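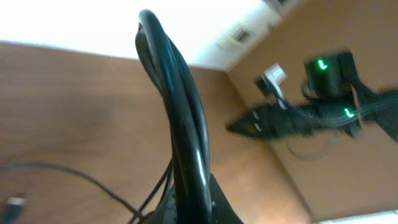
Desk height for long typing sessions, fixed frame

Started by torberg_mk2, June 2, 2024

torberg_mk2
I have a fixed desk, 762 mm to the top surface. Chair is a Rindar with the standard gas lift. With the seat high enough that my forearms are level, my heels come off the floor. With my feet flat, my shoulders creep up and I get a dull ache on the right side by mid-afternoon. Legs are welded, so no adjustment there. Options as I see them: footrest, keyboard tray, or cut the legs. Which would you do first?

plainbearing
Footrest. Set the chair to your elbows, then bring the floor up to your feet. Cheapest change and you can undo it.

Stirkthorpe_Sal
Disagree. A footrest fixes your feet in one place. I used one for 2 years and ended up with stiff knees from never moving them. If the desk is too high, lower the desk. Cutting steel legs is an hour with a hacksaw and a file. Mark all the way around the tube with tape, cut, deburr, refit the caps.

plainbearing
He can get a wide footrest. And you can't put steel back on.

torberg_mk2
Should have said, it's a Timmermans frame and the feet are threaded into inserts at the bottom of the tube. If I cut, I lose the inserts.

Stirkthorpe_Sal
Then you need new push-in inserts to match the inside of the tube. Measure the bore, don't go by the outside. Wall thickness varies.

Amber Jacobs
Before anyone cuts anything, check the thickness of the top and the keyboard. The number that matters is the height of the home row above the floor, and a tall keyboard on a thick top costs you more than people expect. I replaced a thick board with a low one and dropped my typing height by 21 mm without touching the desk. Also check the front edge. A square edge puts pressure on the underside of the wrist if you rest between bursts. Mine has a small roundover now, done with a block and 120 grit, then finish reapplied.
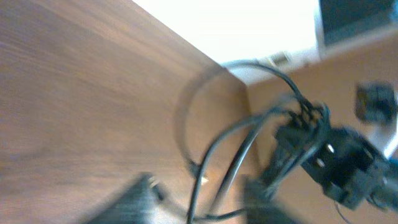 Table top, corner and edge.

plainbearing
Roundover is worth doing on any solid top. On veneer you will go through it.

Amber Jacobs
Agreed. Look at the end of the top before sanding. If the grain lines don't carry over the edge, leave it alone and use a pad.

grommet_issue
Nobody has mentioned a tray. Under-desk tray, sliding, negative tilt. Solves height and wrist angle together.

Stirkthorpe_Sal
Trays eat thigh clearance and the cheap ones bounce. I've owned 3. All went in the skip.

grommet_issue
Mine doesn't bounce. Screw it into the cross rail, not into the top alone.

torberg_mk2
Measured tonight. The keyboard is taller than I thought, so I'll try a low one first with a borrowed footrest and see how the shoulder is after a couple of weeks. Tray is second. Saw stays in the shed for now.

Stirkthorpe_Sal
Fine, but measure the bore while you're under there.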